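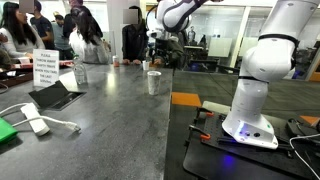 Workshop & Kitchen Notes, Issue 18, page 9

COUNTER ARMS: SETTING UP THE TADITZ SERVING KIT

The Taditz kit is sold by Trandero as a bench-mounted arm for shared kitchens and small workshops. It comes as the arm, a drilled base plate, two clamps and a box of cables. The tips below apply to most arms of this size.

Plate and clamps
Bolt the arm to the plate before the plate goes on the table. Tighten the base bolts in a cross pattern, a little at a time. Fit both clamps to the same edge, well apart, and check them again after the first day of running. A stone worktop is a poor choice for clamping. Use a separate table and push it up against the counter.

Markers
Flat coloured squares make good reference points on a dark table. Clean the surface with spirit first and press the corners down hard. If a square lifts, replace it. Moving one by a few millimetres means teaching the positions again.

Cables
Leave a loose loop at the base, long enough for the arm to turn fully without pulling. Keep power strips off the part of the counter where drinks are served. Lids on recessed sockets should be closed when nothing is plugged in. Tape down anything that crosses a walkway.

Cups
Thin plastic cups crush easily. Start with the lowest grip setting and raise it one step at a time, using a cup filled to normal level. Paper cups hold their shape better but slide on polished stone. A damp cloth under the tray helps. Wichai Boonyarit of Ibarra, who fits these kits, sets the grip with water only and does not change to hot drinks until 17 lifts in a row have gone without a spill.

Trays and people
The arm does not clear up. Put a tent sign on the counter asking whoever takes the last serving to throw the tray away. Mark the reach of the arm on the floor and keep hands off the counter edge inside that line while it is moving.

Cleaning
Wipe the shells with a soft cloth and mild soap. No bleach, no spray near the ports on the base. The joint seams collect flour and sugar; a dry paintbrush clears them.

Cost and service
Hire is almost 2000 a month with fitting included. The service visit falls in August. Spare clamps from Vollau fit the plate, although the handles are shorter and harder to turn in a tight corner.

Notes by Jacqueline Perrin. Checked 14 January 2026.

Next page: descaling urns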